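# Chapter 6: Sound in Furnished Rooms

A sound made in a closed room reaches the listener by many paths. The first is the straight line from source to ear. At 343 meters per second, this direct sound crosses a small room in a few thousandths of a second. All later arrivals have struck at least one surface, and each strike removes part of the energy. How much is removed depends on the material, its thickness, and the pitch of the sound.

Hard plaster returns nearly all of what reaches it. Soft, porous materials return much less, as air moving through the fibers loses energy to friction. A bedroom usually contains both kinds of surface, often side by side.
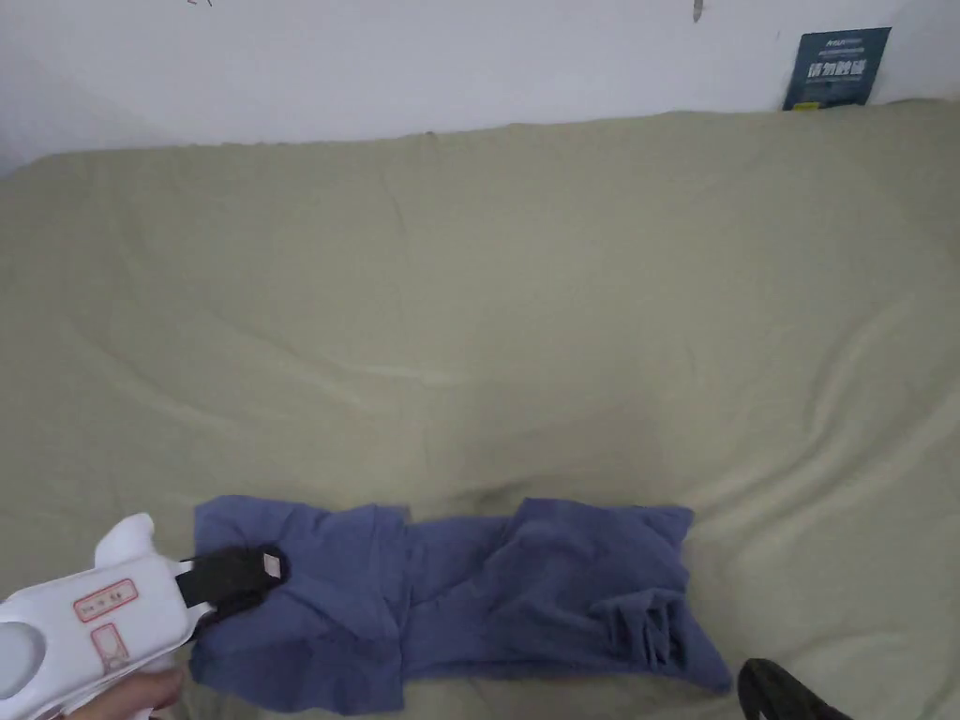

The share of energy a surface removes is its absorption coefficient, written as a number between 0 and 1. Multiplying this number by the area of the surface gives the absorption in square meters. The values for all surfaces are added to give the total for the room. Loose items such as clothing are harder to treat, and their area is normally taken as the area they cover — not the full area of the cloth.

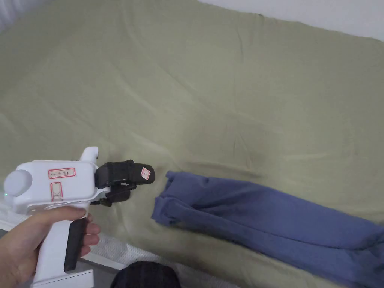 **Figure 6.2** Folded garment on a sage-green sheet.

Folding changes the result in two ways. It reduces the exposed area, and it increases the depth of material that the sound must pass through. The second effect matters most at low pitch, where a single layer of cloth absorbs very little. In the Fandstead room tests, used throughout this chapter, the lowest band was centered on 130 hertz. Thin fabric laid flat had almost no effect there.

Crumpled cloth falls between the two cases. Its surface is uneven and air is trapped beneath it, so a single coefficient is only an estimate. The Ross method sets an upper limit on the error by testing the same cloth flat and then bunched.
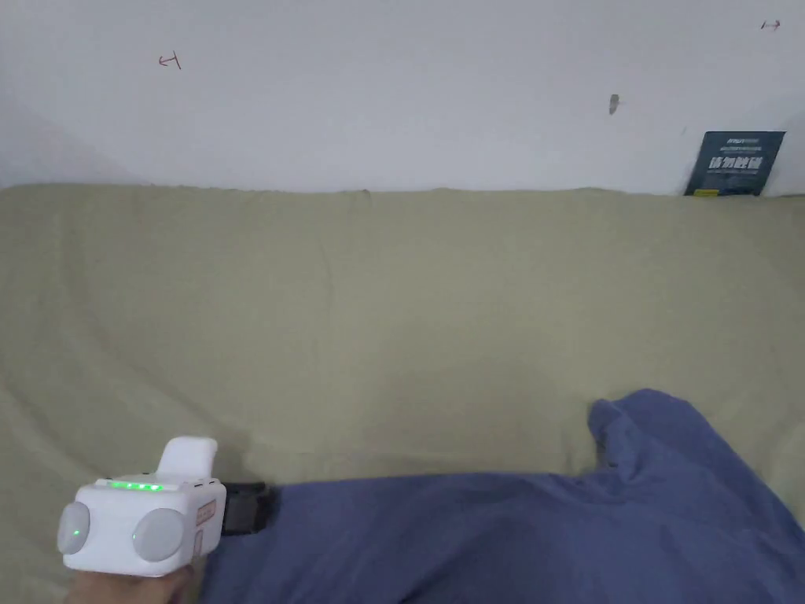 ## 6.1 Reverberation Time

When a steady source is switched off, the sound level in the room falls at a nearly constant rate. The reverberation time is the time needed for a drop of 60 decibels. It rises with the volume of the room and falls as total absorption is added. Unless stated otherwise, the worked problems assume a room volume of 40 cubic meters, with the door closed.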